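Handout 3: Do You Need a Faster Lens?

Karabo Pretorius will tell you that you do. I have my doubts. A bright aperture buys you a stop or two, and most of the blurry pictures handed in from the Grudetdale walk were blurry from poor focus - a wider aperture makes that harder, if anything.

Before you spend $379, shoot 18 frames at f/4, then the same 18 at f/1.8. Print both sets small. Swap with a partner and see who can sort them. Pravesh Jacobs couldn't, and he owns the lens.

Bring the prints to the next class, unlabeled.

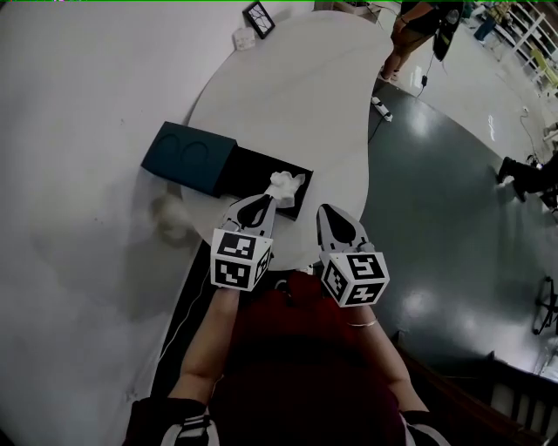 Page 3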